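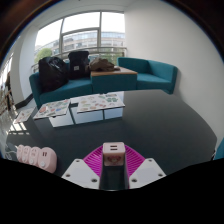
The Third-Floor Lounge, a Gallery

Welcome to the lounge page! If you've only ever come to our floor for a meeting and gone straight back to the elevator, you may not have spent much time in here. It's the room at the end of the hall on the Prothero Street side, past the supply closet, and it's where most of us end up at some point in the afternoon with a laptop at 9 percent and a cup of something.

Some history for those who like that kind of thing (I do, so bear with me). The whole floor comes to 1222 square feet, and the lounge takes up roughly 607 of them, which struck some people as generous when we moved in. It had been planned as storage. Then the shelving went downstairs, the dark gray carpet went in, and little by little the room turned into the place where people eat, read, wait for calls and spread out whatever they're working on that won't fit on a desk.

The white cubes

The low white tables are really just boxy cubes pushed together, and they have never once been in a straight line for longer than a morning. I've stopped trying. People shove them around to suit themselves, so you get steps and corners and odd little bays, and it makes a friendlier arrangement than anything I'd have drawn up. They're the right height for a snack or a stack of paper and the wrong height for typing, as your back will tell you after an hour or so. They do show scuffs, so if you notice one, a damp cloth and a bit of dish soap will take care of it.

Stickers, stickers, stickers

You'll have noticed the big sticker sheets lying out on the cubes. We all love these! They're colorful, lots of reds and blues and greens, and they've become the lounge's unofficial craft project. Help yourself to a few for a notebook or a water bottle, and please leave the sheets flat when you're done so the corners don't curl.

The black table

Now for my own favorite, which is the glossy black table. On a bright day it picks up the windows so clearly that you can make out the dark bars between the panes right there on the tabletop, and I've lost whole minutes of my lunch to looking at it.

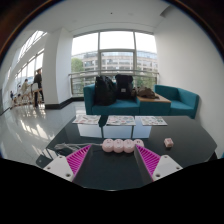 It does have a downside, being so shiny, and that's fingerprints. There's a soft cloth in the Holtel tin on the windowsill, and a quick wipe before you leave keeps it looking lovely for whoever sits there next. Please skip the spray cleaner from under the sink. We tried it once and the streaks stayed with us for 2 weeks.

The printed sheets tend to migrate to the far edge of this table, side by side, where they're out of the way but still easy to look through while your lunch heats up.

The pink power strip

I have a real soft spot for this one. It's pale pink, with rounded modules joined in a row, and it gets carried all over the room. You may come across it down on the carpet or up on the table, wherever the thirstiest laptop happens to be. The cord is long enough to be useful and long enough to trip over too, so gather it into loose loops if you've got it up on the table, and tuck it out of the walkway if it's on the floor.

The little pink cube goes nicely with it, I think. Such a cheerful color against all that black and gray!

More pictures to come once the new chairs arrive in December. If you have any of your own from this room, leave them in the Predis folder and I'll add them here.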